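Plokdale delivery rover: setting up the simulated cell
Project report, Lăcrămioara Hodoroagă and Oisín Mulcahy
April 2022

1. What we were given

One wheeled rover model (called Vilis), one simulated town square to run it in, and a config folder from last year's group with no notes. Job was to get the rover set up and keep it running long enough for other groups to use. Not to write the route planner, thats Guerra's group.

2. First start

Would not start. The wheel file still had the old wheel size in it, so every distance came out short. Oisín fixed the size, then we deleted the saved calibration and made a new one. Order matters: wheels first, then the camera tilt. We did it backwards the first time and lost an afternoon.

Steps we settled on:
- load the square with the rover parked
- check wheel size against the model sheet
- zero the steering
- set camera tilt, save, restart
- compare what the rover sees with the saved views

3. Camera check

Done in the paved square, looking across to the white building with the blue awnings. We use the roofline and the row of bollards for levelling. The joints between the pavers are no good for it, too uneven.

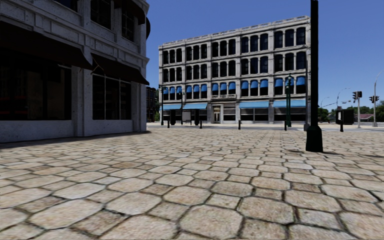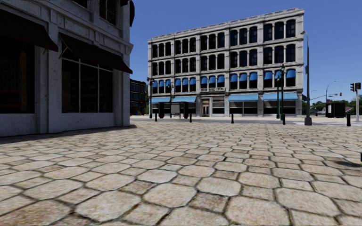
4. Faults and repairs

Camera drift. Tilt crept a little after each restart. Cause was 2 config files both setting it, the second one winning some of the time. Removed one. No drift after that.

Log filling up. The logger keeps 3,000 lines then stops without a warning. We found it stuck at 2,961 with the rover parked and caught it just in time. Now cleared before every run by a small script (Lăcrămioara's, in the Groner folder).

Steering twitch when pulling away. Partly fixed. Softer start helps, still there on tight left turns. We think its the joint friction value but ran out of time to test properly.

5. Looking after it

Before a run: clear log, zero steering, camera check. After a run: park, save, close the viewer before the server or the next start hangs. If it hangs anyway, kill both and start from the parked save. Dont edit the parked save, make a copy.

Longest run without a restart was 48 minutes. In January it was falling over before we had finished the camera check.

6. Still to do

Friction test. A second parked save, on the road side of the bollards. Write the wheel size on the model sheet in the right units. Guerra's group have the config folder from now on, with notes this time.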